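Storage bin

A storage bin is an open or lidded container, usually with four sides and a flat floor, used to keep loose goods together.

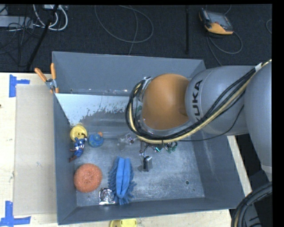
The word "bin" comes from Old English, where it meant a manger or a basket for feed, and for most of its history it was used for grain, bread, coal and wine. In British speech it has largely come to mean a container for rubbish, and the older sense is now usually marked by another word in front of it, as in flour bin, parts bin or storage bin. The form is simple. Most bins are rectangular, because rectangular containers waste little space when placed side by side, and many have walls that slope outwards towards the rim. A large grey bin set on a wooden table, with a slanted inner wall and a floor dulled by dust, specks and smudges, is typical of the type as found in workplaces. Round bins are more common where the contents are poured or scooped, since there are no corners for them to lodge in.

History

Containers for dry goods are among the oldest household objects. Early farming settlements kept grain in clay-lined pits and large jars, and later in chests raised off the ground to keep out damp and vermin. Wooden bins with sloping lids were common in European barns and stables by the late Middle Ages. The stable bin, or corn bin, was often divided inside so that oats and bran could be kept apart, and was sometimes lined with metal against rats.

In the kitchen, the flour bin and bread bin were usually made of wood or earthenware until the nineteenth century, when tinplate and enamelled steel became cheap. Shops selling dry goods kept rice, sugar, dried peas and tea in bins behind the counter or beneath it, and weighed them out to order. This way of selling declined as packaged goods became usual, though it has returned in some food shops.

Metal bins were widely used in factories and stores from the early twentieth century. Pressed steel bins with a cut-down front, which let a worker see and reach the contents while the bin stayed on its shelf, became a standard fitting in garages and repair shops. Plastic bins followed after the Second World War and had replaced steel for most light uses by the 1980s.

Materials

Most storage bins are now moulded from polypropylene or polyethylene. Both plastics are light, do not rust and can be washed. Polypropylene is the stiffer of the two and keeps its shape better under a load. Polyethylene is tougher in the cold and is often preferred for outdoor use. Either may become brittle after long exposure to sunlight unless the plastic has been treated.

Steel is still used where goods are heavy, hot or sharp. Wooden bins are found in orchards and vegetable stores, where large slatted boxes allow air to pass through the crop. Wire bins serve the same purpose on a smaller scale. Cardboard bins are cheap and fold flat, but they weaken when damp and are normally used for light stock.

Stacking and nesting

Two bins stack when one can stand on top of another while both are full. They nest when one can sit inside another while both are empty. A bin with upright walls stacks well but takes up as much room empty as it does full. A bin with sloping walls nests, but cannot be stacked without a lid, a bar or a ledge to hold up the one above.

Several designs combine the two. In the stack-and-nest bin, the walls are shaped so that the upper bin drops inside the lower one when it faces one way and rests on its rim when turned to face the other. Folding bins have hinged walls that collapse inwards. They save the most space on a return journey but have more parts that can break.

Sizes

There is no single standard for household bins, and lids from one maker seldom fit the bins of another. Capacity is normally given in litres. A bin of 42 litres is a common size for bedding or toys and can be lifted by most adults when filled with light goods. Small parts bins may hold less than a litre. At the other end, the large boxes used for harvested fruit can hold over 1000 litres and are moved by forklift.

In trade use, outer dimensions matter more than capacity, because bins must fit shelves, pallets and vehicles. Many European bins measure 600 by 400 millimetres at the base, or half that area, so that they fill a pallet without gaps.

Use in stores and workshops

A storeroom that uses bins needs some way of recording what is in each. The simplest is a label on the front. Larger stores give every position an address, usually made up of the aisle, the bay, the shelf and the place on the shelf, and the goods are listed against that address.

The two-bin system is a method of reordering that needs very little paperwork. Two bins of the same item are kept, one behind the other. Stock is taken from the front bin until it is empty, and the empty bin is the signal to order more. The rear bin is then brought forward and used while the new stock is on its way. The method suits cheap items used at a steady rate, such as screws and washers, and is less suited to goods that spoil or are needed only now and then.

The storekeeping handbook by Beatriz Caldeira, written for small repair shops, describes a change to this system at a hardware store in Plorkby. The store had 134 kinds of fixings on its shelves and moved all but 6 of them to paired bins. The remainder were sold too rarely to justify the space.

Household use

In the home, lidded bins are used for clothes, toys, tools, pet food and seasonal goods. Clear bins allow the contents to be seen but let in light, which can fade cloth and paper. Fabrics should be fully dry before they are put into a sealed bin, as trapped moisture leads to mould. Bins kept in lofts need to withstand summer heat, and those kept in garages are best raised slightly from a concrete floor.

Care

Plastic bins can be cleaned with warm water and washing-up liquid. Coarse scouring pads scratch the surface and make it hold dirt. Bins used for food should not be used afterwards for chemicals or oil, and bins that have held such things should not be returned to food use even after washing. Cracks usually start at the corners of the base or beneath the handles. Cracked bins should not be stacked. Polypropylene and polyethylene can both be recycled, although many household collections do not accept large rigid items and these have to be taken to a recycling centre.

See also

Crate
Pallet
Shelving
Tote box
Wine bin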